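The Counter That Ate My Mornings

I have moved the toaster four times since March. My husband says I have a problem, and my sister says I have a hobby, and I think they're both kind of right. But I've finally got a kitchen counter I like standing at before I've had any coffee, and I want to talk about it!

It started at Ida Engelhardt's house. Ida and I were on the same swim team as kids and we still trade visits every spring, and when I stay with her in Lirnadcombe I sleep in the little room off the kitchen, so I hear everything. What I heard, two mornings in a row, was breakfast getting made for four people in the time it takes me to find a butter knife. No drawers slamming. No one yelling about where the jam went. I came out in my socks and asked her what on earth she was doing in there, and she looked at me like I'd asked how she tied her shoes.

"It's all just out," she said. "I eat breakfast every day. Why would I put it away?"

Now, I was raised by a woman who put the toaster in a cabinet every single night. Cord wrapped, crumbs shaken out, door shut. A clear counter meant you were a decent person. So I came home with Ida's voice in my head and my mother's voice in my head and they fought it out for a good month.

Ida won, mostly. I took everything we touch before nine in the morning and gave it a place to live in the open, and everything else had to go someplace else. The stand mixer went to the pantry floor. The Fladetti pasta roller (wedding present, used 2 times, both of them disasters) went to my niece, who sent me a photo of her first ravioli and made me a little jealous. The fancy Virk juicer is in the basement and I don't miss washing it one bit.

Then came the part where I kept moving things. You'd think a counter is a counter, but I had the bread at one end and the toaster at the other for a whole week, and I left a trail of crumbs you could have followed home through the woods. I called Haziq Mangundap about it. Haziq ran the breakfast line at a diner called Nimach for 16 years, and he has opinions about eggs that I won't repeat in a family magazine. He told me to quit thinking about where things look good and think about where my feet are.

"Stand still," he said. "Pretend your shoes are nailed down. What can you reach?"

Well, not the toaster, for starters! So the hot stuff all went to one end together, near the plug, and the tall things went along the back where I can grab them without knocking over something short. And the middle stays for cutting boards. That was the big one for me. I used to keep my board standing up behind the bread box, and every time I wanted it I'd have to move three other things, so I'd end up slicing a bagel on a paper towel like an animal.
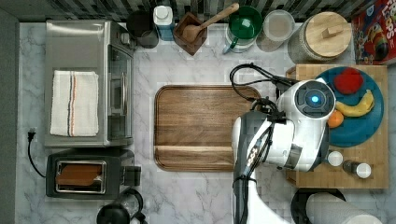

The cutting board lives flat now, all day long, and I use it ten times more than I used to. I have a second one too, the checkered butcher-block kind, and I fought myself over keeping both out. It seemed greedy. But a second board gives you a spot to set down a plate of fruit, and once there's fruit on a plate at elbow height people eat it. My son had walked past a bowl of bananas on top of the fridge for his entire childhood. Put one on a teal plate next to the cereal and he's suddenly a fruit person.

About the cereal. I know every magazine kitchen has it poured into matching jars, and I did try. I bought the jars, I bought the labels, I spent a whole evening. Then nobody could tell the granola from the other granola, and the kids wanted to read the back of the box anyway, same as I did. So the bright red box stays out. I do love a big glass canister with a wooden lid, and I use one, but I let the cereal be cereal.

Haziq's other piece of advice was about towels. Keep one where you can grab it without looking, he said, and wash it more often than you think you should. Mine are plain white with a couple of stripes, a stack of them I found at an estate sale, and they go through the hot wash till they're soft as anything.

There are mornings it all falls apart. Somebody leaves a backpack on the butcher block, or the mail creeps in, and by dinner I can't see the counter at all. I've started clearing it right before bed, the backpack and the mail and that's it, and the toaster stays where it is. My mother came to visit last month and I watched her look at it. She ran a finger along the cord. Then she asked if I had any of that rye bread, and made herself a slice.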